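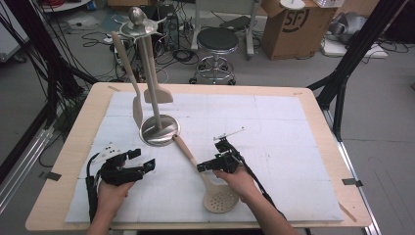 Lizelle Mnguni recommençait le geste pour la 238e fois, et elle aurait juré que l'écumoire y mettait de la mauvaise volonté. La spatule, passe encore, la pelle ajourée aussi, mais l'écumoire, avec sa tête ronde et lourde, trouvait toujours moyen de tourner entre les doigts noirs des pinces au moment de passer le crochet.

– Doucement, ma belle, murmurait-elle, comme sa grand-mère parlait au lait sur le feu.

Il faut dire que chez Sedeck on parlait beaucoup aux objets, surtout le soir, quand le chauffage baissait et que Tapia montait faire du thé pour tout l'étage (un thé infect, mais servi de si bon cœur !). Lizelle aimait ces heures-là. Elle remonta la pince droite, visa le manche, serra.

La pince gauche se referma toute seule.

Elle n'avait rien demandé à la gauche, elle en était certaine, et pourtant les deux mâchoires venaient de claquer dans le vide avec un bruit sec de sécateur, puis elles se rouvrirent et claquèrent encore. Lizelle resta une seconde à les regarder, bêtement, comme on regarde un chat qui vient de vous griffer. Puis elle posa tout sur la table, recula et appela.

Tapia redescendit avec deux tasses, en posa une par terre, suivit le câble du bout des doigts et s'arrêta près du poignet.

– La gaine est fendue. Chaque fois que tu plies le bras, ça fait contact. C'est la même panne qu'à Drernby, en juillet.
– Et à Drernby, ils ont fait quoi ?
– Ils ont continué. Treize jours. Jusqu'à ce que quelqu'un y laisse un ongle.

Lizelle regarda son pouce, qui lui parut soudain très précieux. Elle débrancha les deux pinces, même la bonne, écrivit « NE PAS TOUCHER » sur un bout de carton, en lettres énormes, et but son thé jusqu'au fond.

Puis elle raccrocha l'écumoire à la main, du premier coup.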